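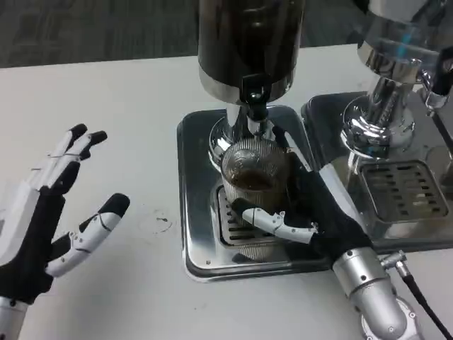 Search the guide
Enter a word or error number
5 min read

Section 4: Teaching the Coffee Chore

Of all the chores our customers ask for when they first unpack a Stekorard, coffee is far and away the favorite, and we do understand! It seems like such a small thing to hand over to a machine. Please be a little patient with it, though. Fetching a cup is a chore the Stekorard can learn in an afternoon, while wiping up after itself is still beyond it, and we would like you to know that before you start.

Before you begin

Set the coffee machine on a firm, level table with its drip tray in place. Choose a cup with some ribbing or texture to it if you have one, as very smooth glass is harder for the fingertip pads to hold.

1. Open the Flonik app and choose Chores, then Drinks, then New.

2. Put the cup under the spout yourself the first time, and tap Learn Position.

3. Tap Right Hand. The fingers will close slowly, with the thumb coming across the front of the cup. Let them finish, even if it feels like a long wait.

4. Set Grip to 70. You can go up later in steps of 2, but most glass cups never need it.

5. Leave the left hand on Open and Rest, a little above the tabletop and well away from the cup.

6. Start the coffee machine by hand. The Stekorard can press a button, but it can't yet tell whether your machine has beans or water in it.

7. When the coffee has stopped, tap Lift, then Set Down.

8. Repeat the lift with plain cold water until you are happy with it, and then tap Save Chore.

CAUTION: Keep your own hands clear while the robot is holding a hot drink. Never ask it to pass a full cup to a child.

CAUTION: Check that the forearm cable hangs freely and can't catch on the table edge.

Note: If you see error 366, the hand has lost track of the rim. Turn the lights up, move any shiny pots out of the way, and go back to step 2. Sioned Jarman on our support desk has taken plenty of calls on this one, and chrome reflections are her first suspect.

Sugar and milk are covered in Section 5.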